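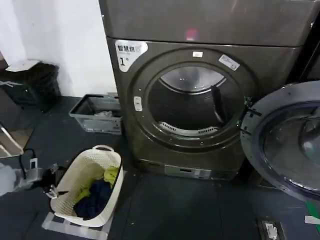
3.2 Site and machines

The laundry room at Fulleck House is on the ground floor and is open all night. Residents come down with whatever they have, a bag, a tub, an armful. No attendant. Payment is by phone, one code per machine, and the app log gives us start time, program and paid minutes but nothing on what went in or how dry it came out. That gap is the reason for the load diary (Section 3.3).

Machines are stacked, dryer at the bottom. All our readings come from the bottom position, which we picked for one practical reason, the meter lead would not reach anything higher without crossing the walkway. Figure 2 shows unit 1 with the door open. The label at the upper left of the door surround reads 智慧烘 with the unit number, 1号, and we kept the building's own numbering in the tables so that staff could check our entries against theirs. Anyone comparing with the pilot report should note that the pilot used letters. Same machines, different names.

Some points on the dryer itself, as they matter for the results. The drum is stainless steel with a black baffle. The lint filter grille sits low, in the bottom lip of the opening, slotted and curved to follow it. A person loading from a bag held at knee height pulls the cloth right over those slots. We did not think about this before the first week and then could not stop seeing it. Socks and thin straps were the usual trouble, dragged along the lip on the way out and left there. Sixteen-page diary, and half the margin notes are about socks.

The door is round, glass in the middle, and opens to the right. With it swung wide there is not much standing room on that side, so most people stand left or square on. Left is where the wall is. In the diary residents asked over and over for a shelf or hook at this spot, somewhere to put a bag while emptying the drum. The floor is dark tile and people did not like to set clean clothes on it. Several wrote that they couldn't tell if it was clean. Dark gray hides a lot, though lint and small crumbs still show if you look down.

3.3 Load diary and weighing

Recording ran through August. Over the period the app logged 3,003 dryer starts in the room. After removing test runs, double payments and starts with no drying time we were left with 2,235. Of these, 200 had a matching diary entry with weight before and weight after, and it is these loads that we use for the moisture results. The rest are used only for time of day.

Diary sheets were kept on a clipboard by the door, with a pen on a string. The pen went missing early and was replaced. Residents weighed the load in a mesh bag on a flat scale, wrote the number, dried, weighed again. Bag weight subtracted by us later. We asked for fabric type in plain words and got plain words: towels, jeans, "work stuff", bedding, "everything". We coded these into towels, denim, bedding and mixed. Entries that would not fit anywhere went to mixed, a weak point, and we come back to it in Section 5.

Power was logged with a Brelel plug meter at one-minute steps. It lost its clock twice after outages. Both times we lined the trace up again using the app start times, which are good to the nearest minute, so no load was dropped for this reason. Room humidity was read off a wall gauge by whoever of us was there. Not continous, not ideal.

Filter checks. Staff clean the grilles once a day in the morning. We asked them to change nothing. On 27 loads we cleaned the grille ourselves directly before the start and marked the sheet with a C. These are the "clean filter" loads in Table 4, all others are "as found". As found covers a wide range, from just wiped to a full gray mat, and we did not grade it. We should have. A simple three-step scale would of been enough.

3.4 What counts as dry

Residents and scales do not agree on dry. For us a load was dry when weight after was within the cut-off given in Table 3 for its fabric group. For residents it was dry when they took it home. Towels were the clearest case, called "still damp" at weights well inside our cut-off, mostly when thick hems or folded corners held water. Bedding went the other way. A duvet cover rolls itself into a ball with the small things inside, the outside feels fine, and the weight says otherwise. We kept both measures and report them side by side.

Second paid cycles were treated as part of the same load if they began within ten minutes on the same unit and the diary named no new load. Where the sheet was unclear we left the cycles separate. This makes our drying times look a bit shorter then they were for bedding, less so for towels.

3.5 Comparison site

The earlier Fanville survey (Magyar Court, single-height dryers, coin operated) used the same sheet with small wording changes. We cite it for drying times only. Filter position differs there, a pull-out screen on top, so lint results can't be set against ours directly. Weights at Magyar Court were taken by staff and not by residents. Cleaner numbers, fewer loads.

Figure 2. Dryer unit 1, Fulleck House, door open. Filter grille at bottom lip of the opening.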